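Flarkent Needle Felting & Appliqué Starter Kit

Flarkent kits are for people who have looked at a sheet of craft felt and thought, against all advice, that it could be a condiment. The box holds wool-blend felt in 9 colours, 40 pins, two sizes of needle, embroidery thread, a bag of stuffing and a booklet by Girish Dubey, whose views on blunt scissors run to a full page.

Felt forgives a great deal. Cut it crooked and it won't fray the way cotton does, though it will go fuzzy if you keep fiddling, and you will keep fiddling. Lettering is best done last, with black thread, after a cup of tea and before the second one.

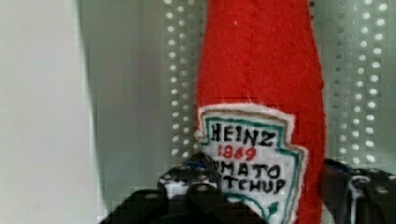

Umesh Yadav wrote to us in April that the red sheds on everything he owns, including the cat, and could we please put a lint roller in the box. We can't, but sticky tape round two fingers does the same job. He also asked whether the stuffing settles. It does, a bit, so pack the neck first and pack it harder than seems polite.

What you'll need from home: sharp scissors, a ruler, decent light and a table you don't mind finding pins on until Christmas. Work on a pale surface if you have one, as dropped thread shows up better.
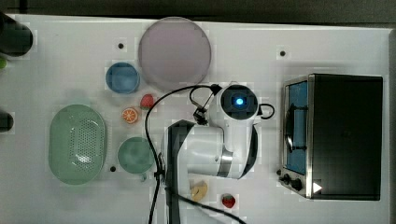
Play kitchen pieces with plate, bowl and colander.

Finished pieces are for pretend meals only. Surface wash with cool water and a little soap, press in a towel, dry flat. The tumble dryer will give you a smaller, angrier version of whatever you made. Not suitable for children under three, or for anyone who still eats the props.

Refills come in single colours. The Pamell thread set fits the same tin, and the lid even closes if you lean on it.

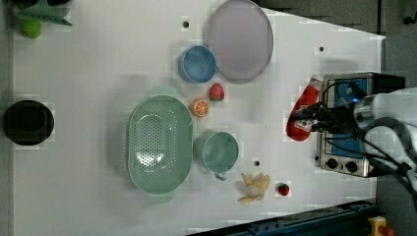 Fruit, crockery and toaster oven on a white tabletop.

Item code: 1229
Thread refill: Pamell, sold separately
Booklet: English, stapled, opens flat after some persuasion
Spare needles: order two packs, you'll sit on one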